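What is a table top for?

A table top is the flat part of a table. It has to be level, or a pencil put down on it will roll away. It should be smooth too, so that you can write and draw on it without bumps coming through the paper.

Table tops can be wood, glass, stone, metal or plastic. Many are painted or coated so they wipe clean.
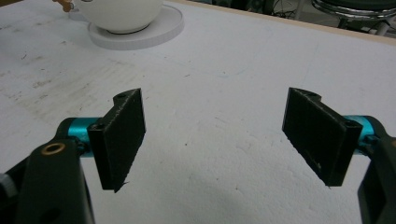 Colour matters as well. Small dark things are easy to find on a white table, but crumbs and ink show up quickly. A brown table hides the crumbs, so you have to look harder when you wipe it.

To clean a table, take everything off first. Wipe from one side to the other with a damp cloth, then dry it.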